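Speaker notes - "Four grippers and a bag of crisps"
Rudinthorpe meet-up, evening session, second slot
40 minutes including questions, so don't waffle

Before I start: water, clicker, check the sound works on the clip with the squeaky finger. Ask whether the people at the back can hear. If Ladi is in the room, say hello to Ladi, he lent me half the kit.

OPENING

Hello everyone, thanks for staying on after the pizza. I'm going to talk about hand-held grippers, the sort you carry round and squeeze yourself, with a camera on top looking down past the fingers. Who here has used one? (Wait for hands. If it's only two or three, slow down a bit in the next part.)

Quick bit of background. Last August we were a small group with one robot arm, one controller and far too many opinions about which gripper to put on the end. Everybody had a favourite. Mine was the Keltus because it was the one I'd learnt on, and I'd like you to know now that I was wrong about it, or at least half wrong. Oldřich had been saying so for months. He's going to enjoy this talk.

We decided to stop arguing and do a proper comparison. Four tools, the same set of jobs, different people doing the squeezing. The plan was 200 picks per tool and we got there with three of them. I'll come to the fourth.

THE FOUR

Lasska first. Two soft fingers, fairly wide, trigger under the index finger. Very light. Everyone picks it up and says "ooh". The trigger has a dead patch at the start of the pull, so you squeeze and nothing happens and then everything happens. (Do the hand movement here, it got a laugh in rehearsal.)

Then the Keltus. Stiff fingers, parallel jaw, lovely and predictable. You know where the tips are to within a hair. It's heavy though, and after a long go your wrist knows all about it.

Yammine is the odd one. It has a linkage that curls the tips in as they close, so it scoops. Brilliant on anything floppy. Hopeless on a coin or a bank card, because the tips come in at an angle and flick the thing away across the room.

And the fourth is ours, which never had a name beyond "ours". Kristýna drew it up and we printed it in bits. It broke at pick 40, then we mended it, and it broke again. I've left it in the tables because I think it's useful to see, and because she'd never forgive me if I took it out.

(Pass the Lasska and the Yammine round now. NOT the Keltus, the cable's loose.)

WHERE WE TESTED

So the first thing we got wrong was doing it all on the bench. Matt grey mat, good even light, everything squared up. On the bench the Keltus won by miles and I was insufferable.

Then Jarmila said, fine, now take it somewhere with shiny tables and windows. And that's where it got interesting, because a glossy white top under a ceiling light is a horrible thing to hand to a wide-angle camera. You get a big bright patch sitting right where you want to work, and the exposure gets dragged about by whatever the windows are doing.

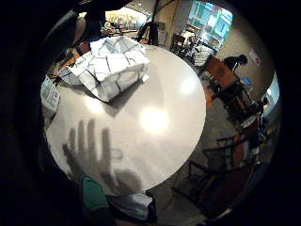

The other thing is shadows. On the bench your hand's shadow is soft and it goes off to one side, and you forget it's there. In a real room it can land slap on the table next to the thing you're reaching for, fingers and all, and any tracker that leans on edges will take an interest in it. Ours did. We had one run where the tracker locked on to a shadow thumb and followed it very faithfully for the whole reach. (Play clip two. It's short. Let it run twice.)

Thắng's fix was to stop trusting brightness at all and lean much harder on the motion sensor for the short stretches where the picture goes funny. It's a dull fix and it works well enough. The drift over a normal reach was small enough that we could live with it. Over a long slow one it wasn't, and I haven't got a good answer for that. If someone here has, please grab me afterwards.

LENSES, QUICKLY

I'll keep this short as I know half of you do this for a living. We tried a very wide lens and a medium one on the same mount. Everyone hates the wide one on first look - tables go round like dinner plates, chair legs bend, the corners go black. But you keep the room. You keep the other furniture, the windows, the far wall, and all of that is what the tracking holds on to when the table itself is just a blank white sheet with a glare on it.

With the medium lens the pictures were much prettier and we lost tracking far more often. On the white table it was bad enough that we gave up and went home early.

So, wide lens. Straighten it out later if you must, for showing to your manager. We fed it in bent.

FLOPPY THINGS

This is my favourite bit and I'll try not to go on.

Boxes and mugs don't separate good grippers from bad ones. All four could pick up a mug, even ours, between breakages. What does separate them is packaging. Crumpled bags, paper, anything with air in it. You close on it and it gives, and you close a bit more and it gives again, and then you lift and you've got hold of one corner and the rest is swinging.

Yammine came top on those, and it wasn't close. The scooping helps and so does the fact that you can come in low. Lasska second. The Keltus would pinch and hold on beautifully to a tiny fold of the stuff, which then pulled out as soon as you moved sideways. I watched Oldřich watch me do that several times running. He didn't say a word. He'd written "Yammine" on a bit of paper before we started and he just turned it over.

(Slide with the table of results. Don't read it out. Point at the bottom row and say "bags".)

One note if you're going to repeat this: decide beforehand what counts as a pick. We changed our minds halfway through about whether dragging something to the table edge and then lifting it was allowed, and had to go back over a lot of footage. Ladi went through 3,000 short clips with a cup of tea and a spreadsheet and he's still a bit off with me about it.

HANDS AND ARMS

You'll ask whether the hand-held results carry over to the arm. Mostly, yes. The order of the tools stayed the same on the arm for the soft stuff. For small hard things the Keltus was even further ahead, as the arm doesn't get a tired wrist.

The Lasska got worse on the arm. It's that dead patch in the trigger. A person learns to feel past it after a few goes, and you can see it in the timings, people just start squeezing earlier. The controller hadn't learnt any such thing, it only knew the finger width, so it was always a beat late. We put a small offset in and that helped, but it needs setting again every time you swap the fingers, and we forget.

Cable routing. I've put this on a slide by itself. Please, please tie your cables along the forearm and leave slack at the wrist. We lost a whole afternoon to a camera that dropped out every time somebody turned their palm up, and we'd blamed the driver, the hub, and at one point the building's wiring.

WHAT WE'RE USING NOW

Yammine for anything soft, Keltus for anything small, and we swap. It takes a couple of minutes with the new plate, which is Kristýna's as well and hasn't broken yet (touch the lectern). I'd still like one tool that does both. Her next version has swappable tips and I've had a go with it on the bench, where as we've established everything looks great.

We're going to run the packaging set again with people who've never held any of these. If you fancy being one of them, there's a sheet by the door, put your name down and say if you're left-handed. We've been short of left-handers all along and the Lasska trigger is no fun at all from that side.

QUESTIONS

Likely ones: battery life (fine, bring a spare), cost (don't guess, say I'll send it), why not suction (the bags again, they just crinkle and let go), can they have the clips (ask Jarmila, she looks after the drive).

Get the Lasska and the Yammine back before anyone leaves.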